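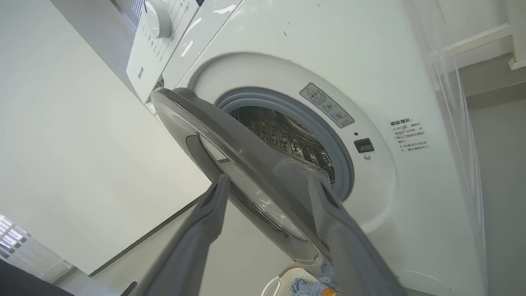 Live Sound 2: Monitors and Feedback
Handout for the second half of the stage unit
Tutor: Tahira Mughal

Read this before the practical. We will not have time to go over the basics again once the PA is up, and you will be working in pairs on the monitor desk from the start.

1. What a monitor is for

The main speakers point at the audience. The players on stage are behind them, so what they hear of the main PA is mostly low end and whatever bounces off the back wall. A singer in that position cannot pitch properly. The monitor gives each player a separate mix from a speaker on the floor or from a pair of earphones.

A monitor mix does not need to sound good as a record would. It needs to give the player what they use to play. Singers mostly want their own voice, plus something to tune to (piano or guitar). Bass players usually want kick drum and hi-hat. Drummers want bass and whoever counts the songs in. Ask each of them. If they say "a bit of everything," start with their own instrument and one other and let them ask for more.

2. Pre-fader and post-fader sends

Monitor mixes are fed from the auxiliary sends. Set these to pre-fader. With a pre-fader send, moving the channel fader changes what the audience hears and leaves the stage alone. With a post-fader send, every move you make for the room also changes the monitors, and the singer gets louder in the wedge each time you push a chorus.

Effects sends are the other way around. Reverb and delay go post-fader, so that the effect drops when the channel does.

On the desk in the Purkden room the switch is on the aux page and covers sends in pairs. Auxes 1 to 4 are for monitors. Please leave them that way when you finish.

3. How feedback starts

A microphone picks up sound, the amplifier makes it louder, the speaker plays it, and the microphone picks it up again. If the sound comes back at the microphone at the same level or higher, and in step with itself, it builds up. It will build at whichever frequency has the most gain around the loop, so you hear one note and not a wash of noise.

Things that raise the gain around the loop:

Microphone far from the source, so the channel has to be turned up
Wedge pointing at the front of the microphone
Many open microphones on stage
A boost on the EQ, on the channel or the output
Hard walls or a low ceiling close to the singer
A hand cupped over the microphone grille

The last one catches people out. A cardioid microphone rejects sound from behind because air can get in at the back of the capsule. Cover those openings and it picks up from every side. The only cure is to speak to the singer.

4. Placing the wedge

Look up the pickup pattern of the microphone first. A cardioid is least sensitive directly behind, so the wedge goes straight in front of the singer, facing the back of the microphone. A supercardioid has a small lobe of pickup at the back and is quietest off to each side of it. For those, put the wedge off center, or use two of them, one on each side.

Aim at the ears. A wedge too close to the feet fires past the knees, and the player asks for more level when what they need is a better angle. Move the speaker before you touch the send.

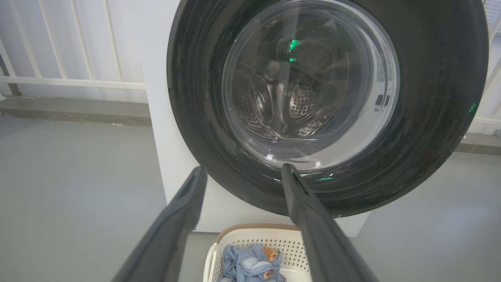 Keep cables behind the wedge and loop the spare length at the speaker end. Label both ends of each line.

5. Ringing out

This is the method we will use in the practical. Do it with the stage quiet and tell everyone in the room before you begin.

Set the channel gain with the singer at full performance level. Flatten the graphic EQ on the monitor output. Bring the send up slowly until you hear the first ring, then stop and back off slightly. Find the frequency and cut that band by 3 dB. Bring the level up again until the next ring. Repeat until you have enough level, or until you have cut four bands.

Four is the limit for this course. After that you are taking out the voice along with the feedback, and the singer will ask for more level to make up for it. If you still do not have enough, go back to placement.

Learn what the common trouble spots sound like. A howl at 650 Hz is a hollow, hooting note. At 1000 Hz it is like the old television test tone. Below 200 Hz you often get a boom with no clear start, and a high-pass filter on the vocal channel will deal with most of it.

6. Worked case: the Erdale set

Cristóbal Durán mixed monitors for a five-piece last December in a hall with 840 seats. Two singers, acoustic guitar, upright bass, drums. At soundcheck the second singer's wedge rang every time the guitar channel was opened. The vocal microphone was blamed and swapped, with no change.

The loop was through the guitar. The wedge was facing the soundhole, the body was resonating low down, and the pickup sent that back to the same wedge. He took the guitar out of that mix, moved the wedge to the singer's other side and put a narrow cut on the guitar channel. The first microphone went back on the stand.

Discuss with your partner: which of the three changes would you have tried first, and how would you have tested it?

7. In-ear monitors

In-ears remove the wedge from the loop, so feedback is rarely a problem. The new problems are isolation and safety. A player with both ears sealed cannot hear the room or the other players unless you give them a microphone for it. Put a limiter on every in-ear output before anyone puts the earphones in. Start with the pack volume at minimum.

8. For the practical

Bring hearing protection, a flashlight and a marker. Rachid El Ouafi will be at the front-of-house desk and Theophilus Sulemana will play guitar and sing for each pair. You have one rehearsal of the song and one full run.

Hand in your stage plot and a list of the bands you cut, with the amount for each. Late plots go to Ehsan Qureshi at the department office.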